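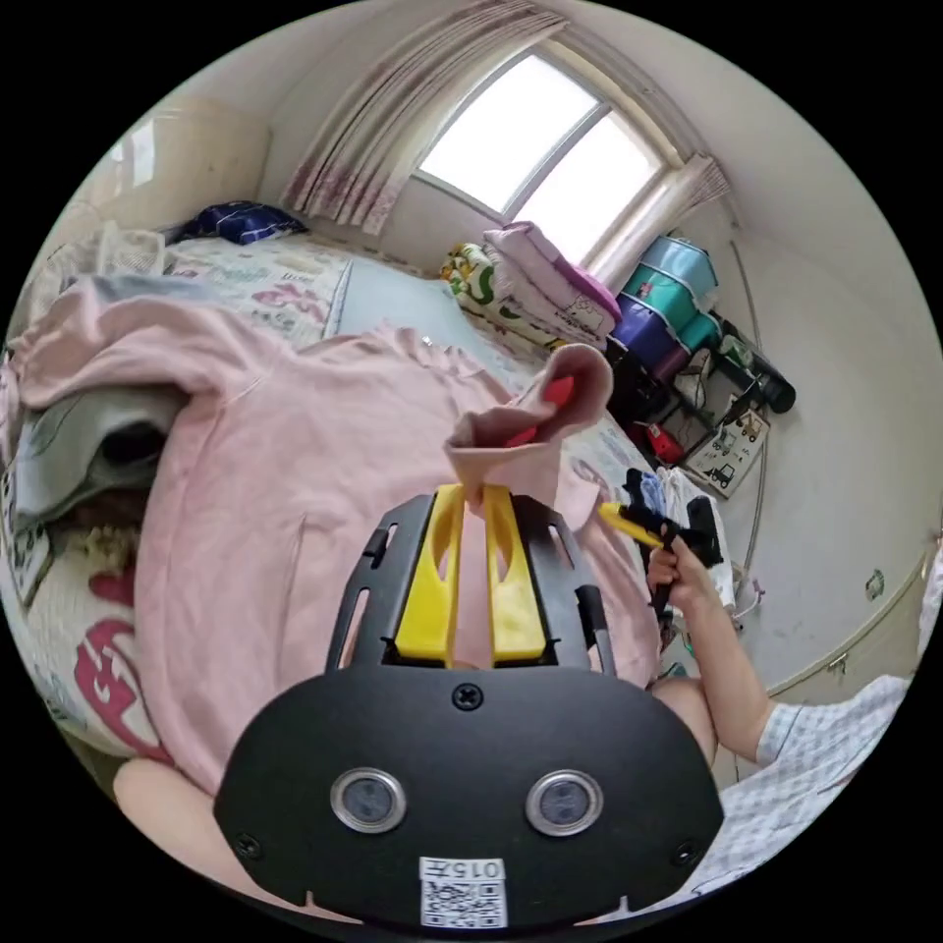 The slipping started in November and it took me way too long to see it, so I'm writing the whole thing down while I still remember it (and while I'm still a bit giddy about the fix!).

For anyone new: I fold laundry with hand-held grippers at home and send the recordings off for the Tetden project, where Alper Akbulut turns them into training runs for a robot arm. Hoodies are my favorite. They have hoods, cuffs, pockets, thick seams, everything that makes cloth fun and awful at the same time.

Alper wrote to me one evening with a puzzle. The arm was closing on sleeves, lifting, and coming up with nothing. Then it carried that nothing all the way across the table and set it down very carefully. He had 1,243 folding clips in the set and the plain T-shirts were fine. Thick stuff was a mess.

My first guess was the fingertips. I wiped them down, tried again, and felt very clever for one afternoon. No change. My second guess was the lighting, so I did a bunch of folds with the curtain drawn and a bunch with it open. No change there either, although I did get all the winter clothes put away.

What cracked it was Sevim Sarıgül asking me to close the gripper on nothing and read her the number off the log. Fully closed should be 0 on my setup. Mine said 3. Three millimeters! I opened and closed it again and got 6. So the recordings had been saying the fingers were a little bit open when they were pressed tight together, and the arm was faithfully copying that little bit open. On a T-shirt you get away with it more often than you'd think. On a hood, the fabric just slides out.

The cause was a loose screw inside the finger mount. It let the slide shift under load, and thick fabric loads it a lot more than thin fabric does. I love this kind of bug — you learn so much about a machine from the one way it misbehaves.

So now I have a routine. Before every session I close on nothing, check for zero, then pinch a folded cuff and give it a gentle tug. If the number wanders, I stop and get the screwdriver. Alper is throwing out everything since the drift began and I'm refolding the hoodies from scratch, hoods first.

Next up is fitted sheets. Wish me luck!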